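Checking and changing the rubber finger pads on the Skivo tabletop arm

Applies to: Skivo arm with two-finger gripper and wrist camera, controller software Valente 4

This guide describes how we look after the gripper on our table cell in Salham. The cell sorts and picks small flat things: plastic cards, folders, covers, trays. Flat things are hard for a two-finger gripper, and the first part that becomes tired is always the finger surface. If the arm begins to drop cards, please do this procedure before you change any value in the software. I made this mistake myself in August and lost two days with force settings, when the pads were simply finished.

You need a 2 mm hex key, a lint-free cloth, a small bottle of isopropyl alcohol, a pair of new pads, and a feeler gauge if you have one. A strip of normal printer paper can replace the gauge.

Part 1. Look at the fingers with the wrist camera

The wrist camera sees the fingers all the time, so you do not need to take anything apart for the first check. Open the live view in Valente, move the arm over the card tray and stop it with the fingers open. Do not start a pick. 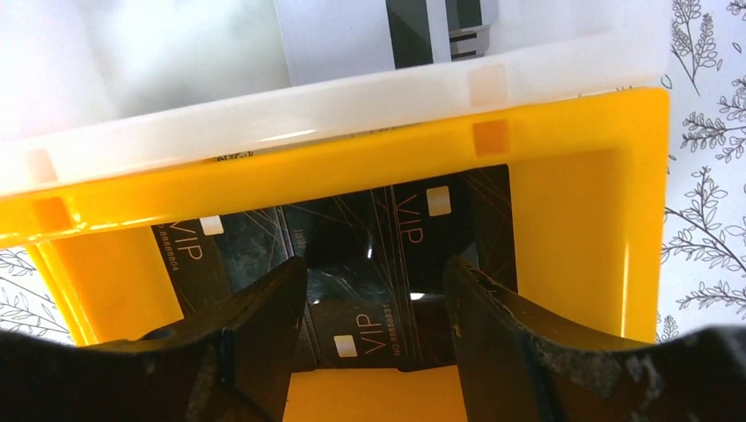
Page last changed: 12/09/2019

At this position both fingers are large in the picture and you can look at the inner faces. Our fingers show gray scuffs on the left one, and worn, dusty patches with chipped edges along the inner face of the right one. Scuffs on the black surface are normal and you can leave them. Chipped edges are more important. A card is thin, and when the edge of the pad has a piece missing, the card can turn around the remaining contact point and slide out during the lift.

Write in the cell log what you see on each finger, left and right separately. Always use left and right as the camera sees them. Before we had this rule, two people changed the same pad one after the other and the bad one stayed on.

Glossy black cards also give strong reflections. If the live view shows white glare spots on the cards, turn the lamp a little to the side, but do not move the camera. If the camera is moved you must calibrate it again, and this takes longer than the whole job described on this page.

Part 2. Clean first

1. Press Pause in Valente, then press the stop button on the arm base. The brake makes a short click.
2. Put some alcohol on the cloth, not directly on the finger.
3. Wipe the inner face from the base to the tip. Turn the cloth to a clean side for every stroke.
4. Let the surface dry for 4 minutes.
5. Release the stop button and make ten test picks with cards from the tray.

If all ten cards are lifted and placed, stop here and write "cleaned only" in the log. Many times the dust is the whole problem, especially when the cell runs beside paper or cloth. If one or more cards fall, continue with part 3.

Part 3. Change the pads

Change both pads together, also when only one is damaged. A new pad and an old pad have different thickness, and the fingers will then not meet in the middle.

1. Move the arm to the service position (menu Service, then Park high). Press the stop button again.
2. Loosen the small screw on the back of each finger with the hex key. Two turns are enough, the screw must stay in its hole.
3. Pull the old pad toward the tip. If it does not move, warm it with your hand for a moment and try again. Do not use a knife, it damages the finger under the rubber.
4. Clean the finger where the pad was. Old glue or rubber dust will lift the new pad on one side.
5. Slide the new pad on until you feel it touch the shoulder. We use the Midance pad, order number 411.
6. Tighten the screw until it stops, then no more. The thread is in plastic.

Part 4. Set the closing gap

After new pads the software still believes the old thickness. Drive the arm down to a free area of the table, keep the tips a little above the surface and close the gripper slowly with the step button. Stop before the tips touch.

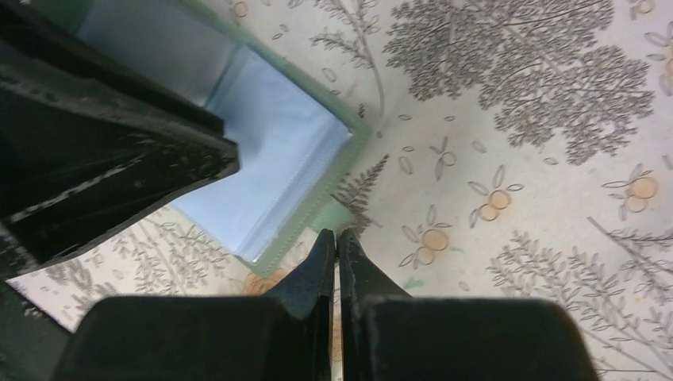 Tips almost closed above the tablecloth, with a thin vertical gap between them.

The gap should have the same width from top to bottom. When it looks like a narrow V, one pad is not against the shoulder and you must go back to step 5 of part 3. Judge this from the side with your own eyes too, as the camera looks along the fingers and small angles are easy to miss.

When the gap is even, put the paper strip between the tips and continue to close one step at a time. Pull the paper lightly. At the first step where the paper holds, press Set zero. Open fully, close again with the paper and check that it holds at the same step.

Then set the grip force to 70 percent. For the cards this is enough. For soft folders with a plastic pocket we go lower, because the tips leave marks in the plastic, but this value depends on your folders and you have to find it by testing.

Part 5. Problems after the change

The gripper reports "closed" but there is a gap. Set zero was pressed too early. Repeat part 4.

Cards are lifted but they turn in the air. Check the pick point. It should be near the middle of the card and not at a corner.

The tips touch the table at the pick. New pads can be a little longer than worn ones. Raise the pick height by 1 mm, test, and raise again if necessary. A patterned cloth makes it difficult to see the contact in the camera, so listen for the rubbing sound.

The arm will not leave the service position. The stop button is still pressed in.

Keep the old pads in the bag with the log sheet until the next check, so you can compare the wear.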